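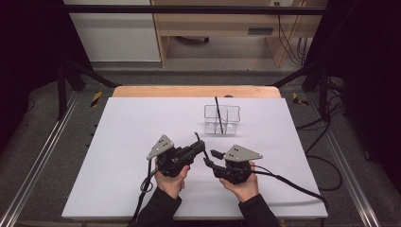 Zidis hand-held gripper pair

I built these at the shared workshop in Druvton and I'm chuffed with how they've come out! You get 2 black grippers, left and right, each with a grey triangular plate on top (three holes, so you can bolt on whatever you fancy). They're wired, so leave yourself some slack in the cables.

I practise over a white board with a little divided clear box on it – small parts are where you really learn the feel of the jaws.

Weight: 35 g per finger
Spare fingers: 4 in the bag
Lead time: made to order, next batch November

Plate drawings are under Dremstead on the downloads page. Ask me before ordering if your hands are on the small side.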